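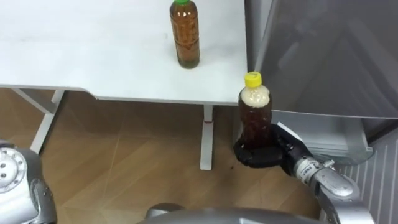

According to one respondent at the Nadard site, a bottle left on the shared table is "out of the fridge but not yet anybody's", and several others gave much the same account in the February questionnaire. We treat such bottles as a separate class of item, distinct from stored stock and from waste. In Figure 3a the bottle stands close to the back edge of the tabletop, with the rest of the surface bare. A large grey appliance, most likely a refrigerator, is to the right of the table.

4.2 Position of drinks on the shared table

Entries in the table log were made over 20 working days at two sites, Nadard and Van Dusen, and gave 201 usable records. Each record notes the container, the nearest table edge and whether the cap was on. Cups and cans were logged under a different code and are not considered in this section — their handling is described in 4.4. Records lacking an edge code (14 in all) were dropped before the analysis.

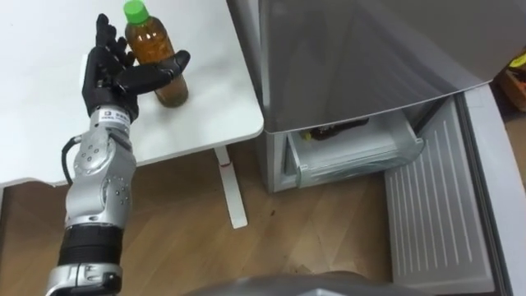 A reader of the draft at Van Dusen objected that the edge code says little unless the direction of approach is also known, and asked for the two to be reported together. We accept the point. Direction was added to the log sheet on 18th April, too late for the present data.

Figure 3. Capped bottle on the white table: (a) with the floor and table legs in view; (b) closer view, showing the green screw cap and the amber-brown tea.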